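Buscamos gente para el equipo de robótica doméstica del club Coltard (no hace falta saber programar)
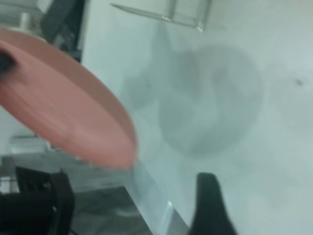
El plato rosa visto desde la muñeca del robot, con la pinza asomando por abajo.

¡Hola! Escribo en nombre del club de robótica Coltard, donde llevo ya dos cursos metiendo horas los martes por la tarde y algún que otro fin de semana que en casa todavía me echan en cara. Estamos preparando la copa Dollport, que se celebra en noviembre, y nos faltan manos. La prueba es de cocina: el brazo tiene que recoger una mesa y colocar la vajilla en su sitio, y puntúa tanto que el plato llegue entero como que llegue pronto.

Nuestro brazo se llama Fu y le tengo más cariño del que debería. De aquí a la copa queremos juntar 3000 demostraciones de agarre y vamos por 1395, así que todavía queda faena — y es una faena más entretenida de lo que parece, os lo prometo. Se trata de manejar a Fu a mano con el mando, repetir el mismo movimiento con platos, vasos y cuencos, y anotar en la hoja cómo ha ido cada intento. Luego el grupo de software entrena con todo eso y volvemos a empezar.

¿Qué pedimos? Pues paciencia, sobre todo, y poder venir al menos dos tardes al mes. Si además sabes algo de Python, de impresión 3D o de soldadura, te vamos a recibir con los brazos abiertos, pero yo entré sin tener ni idea de nada de eso (venía de Filología) y aquí sigo. Puede apuntarse cualquier estudiante matriculado, de grado o de máster, y también quien esté en prácticas.

Dinero no hay, lo digo ya para que nadie se lleve un chasco. Lo que sí hay es certificado de participación con las horas hechas, merienda los martes y plaza en el viaje a Dollport para quien llegue a 25 horas antes de la copa. El autobús y el alojamiento corren por cuenta del club.

Las sesiones son en el aula 76 del edificio Gallport, de cinco a ocho. La primera tarde es de prueba: vienes, coges el mando, mueves unos cuantos platos y ves si te engancha. Si no te convence, tan amigos. Traed zapato cerrado y el pelo recogido si lo lleváis largo.

Para apuntarte, rellena la hoja que hay en el tablón de la entrada de Gallport o pásate cualquier martes y pregunta por el equipo de Fu. Pon tu nombre, lo que estudias, qué tardes te vienen bien y, si te apetece, un par de líneas contando por qué te llama esto. El plazo se cierra el 18 de abril de 2020 y contestamos a todo el mundo, aunque a veces tardemos unos días — somos pocos y en exámenes vamos fatal.

¡Animaos, que hay platos para todos!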